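Notes from the Pantry Shelf: The Great Jar Swap Returns

Well, friends, the leaves are mostly down, the furnace has made its first funny smell of the season, and that can only mean the Jar Swap is back. We're meeting in the long room at Chamoun Hall on the second Friday in November, doors at 6:30 in the evening, and I'd love to see every one of you there, whether you put up a whole cellar of tomatoes this summer or one nervous little batch of pickles.

If you haven't been before, it's about as simple as an evening can be. You bring your jars, you get a ticket for each one, and once everybody has had a good look (and a good gossip) the tickets turn back into jars, only this time they're somebody else's. Last year 114 jars changed hands, and I'm still working my way through a pear butter from the Gastana Road table that I've been rationing on toast since Easter. Whoever made it, please, please make it again!

A few bits of housekeeping. Labels should say what's inside and the month you made it, and if there are nuts in there, write it big. High-acid things only on the swap table, so jams, jellies, pickles, chutneys and the like. Low-acid vegetables and anything with meat in it should stay home, however proud you are of them, and I know some of you are very proud. Half-pints and pints both count as one ticket. We argued about that for two meetings and I'm not opening it up again.

Rhona Niven is bringing her label press, the one she picked up years ago when the old print shop on Benum Street closed, and she'll happily run off a dozen for anyone whose handwriting is as bad as mine. She's also agreed to talk for a few minutes about apple varieties that hold their shape in a chutney, and if you've ever heard Rhona on the subject of apples you'll know to get a comfortable chair.

Now, carrying. Please pack your jars upright in something sturdy with a towel or newspaper tucked between them, and put your name on whatever you bring them in, so it goes home with you and not to Jeltovport with my sister-in-law.

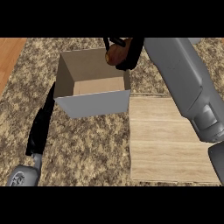
An open box on the counter.

Soup and rolls will be on the stove from 6:30, with a dish out for donations toward the hall heating. Spare lids and rings are welcome too, as long as the lids are new. Call or stop by if you need a ride, and do bring a neighbor.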